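I have kept the same desktop computer going for a long time now, and this month I finally wrote down what I do with it and what it costs me. A few people asked after my last post about budgeting, so I'll put it here as well. It's mostly about money and a bit about habit.

I bought the machine second-hand from Florin Ciobanu, who used to clear out offices in Ondthorpe and sold what was worth selling from a unit behind the tyre place. It was a plain black tower and he wanted very little for it. I had just moved into the flat on Baptiste Road and needed something for invoices and letters. I didn't expect to keep it. I thought I would use it for a winter and then buy a proper one.

That didn't happen, mainly for lack of money in the first year and lack of interest after that. It did what I asked. When it got slow I put more memory in, and when the hard drive started making a noise I swapped that too. Neither job took longer than an evening.
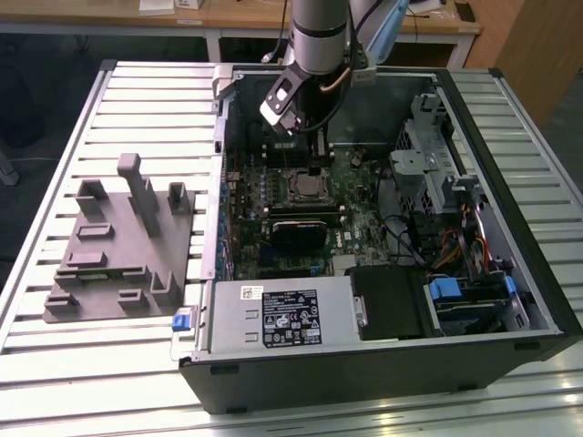 The total I've spent on parts over seven years is under £200. I went through the old bank statements to check, because I had a lower figure in my head. I'd forgotten a power supply and a second-hand monitor cable that cost far more than a cable should. If you leave the cable out it looks better, but I did pay for it, so it stays in.

I keep a notebook for this sort of thing. It began with the car. My dad wrote down every fill of petrol and every bulb, and when he gave me the car he gave me the book as well. I carried on with it and then added the boiler, the washing machine and the computer. Each has a page with the date, what was done and what I paid. The boiler page is the longest by a good way. The washing machine has two lines, both of them the door seal.

What the notebook changed for me was the way I think about replacing things. Before, I'd get annoyed with something and start looking at new ones the same night. Now I look at the page first. If the last repair was three years ago and cost less than a takeaway, I can usually put up with the annoyance. The kettle didn't survive this test, but it was a bad kettle.

I do get it wrong. I spent money on the old car in its last year that I should have kept, and I knew it at the time. There were four separate trips to the garage between February and the summer, and each one seemed reasonable taken alone. When I added up the page it came to more than the car was worth. I now put a pencil line under the running total and stop when I reach it. 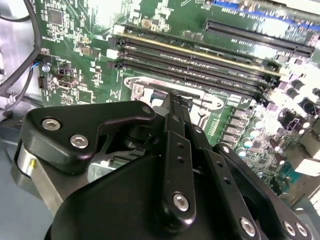
**Ondthorpe, January 24, 2021**

I wrote the part above over Christmas and left it. Since then I've had a few more thoughts, and one correction.

The correction is that the old car went to the garage in the autumn as well. My sister read the draft and remembered giving me a lift home from there in the rain. It isn't in the book, so I must have been too cross to write it down.

The other thing is spares. I used to keep every part I took out of anything, in case. Last weekend I emptied the cupboard under the stairs and found seven power leads, two keyboards and a box from a printer I gave away before I moved. The leads have gone in one bag with a label on it. The keyboards went to the charity shop along with a Gusodia radio that only got one station. I kept some old memory that doesn't fit anything I own, and I can't give a good reason for that.

If you want to start a book of your own, I'd say begin with one thing and don't try to fill in the past. I lost a whole Sunday looking for a receipt for a tap. Write the date, the job and the price, and leave space at the bottom. Mine is a Puler hardback with squared pages, and it has held up well. Any exercise book would do.

I'd also write down the things you do that cost nothing, like cleaning a filter or bleeding a radiator. I didn't at first, and then I could never remember when I'd last done them.
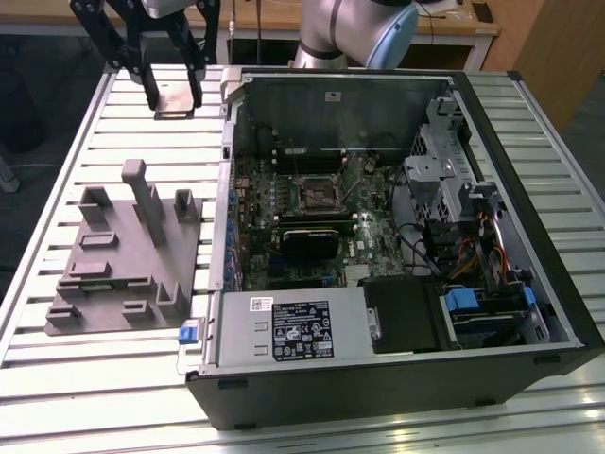
*A desktop tower on its side with the panel off.*

The next page to start is the bicycle. It needs a chain and probably a back tyre, and I've been putting off both until the weather picks up. I'll post the car figures in full when I've typed them up, autumn visit included, if my sister can remember which garage it was.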